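Sorting the odds and ends

24 April 2023

I have been meaning to go through the odds and ends since December. They had built up in boxes on the landing, and when Areeba Bhutto asked if I had any small bits to spare for her junk modelling table, I said I would have a look.

The plan was one bin for anything mixed that might still be useful. Blocks went in, as did cups and whatever else was small enough. I gave myself 3 evenings and used two of them. 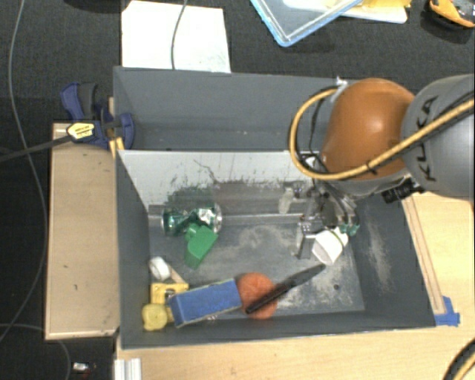 Mixed bin, with the crushed green can and the white cup on its side.

Cans are the awkward ones. A squashed one takes up very little room, but Areeba wants them whole if she can get them, so those will go in the recycling. Blocks are easy and she will take any colour. Wood offcuts I am keeping, as they come in handy for wedging the shed door.

I also turned up 44 jar lids in a Rulonham biscuit tin, which I had forgotten about. Sarla Goel is having those for her seedlings.

The second box is still on the landing. It is mostly string.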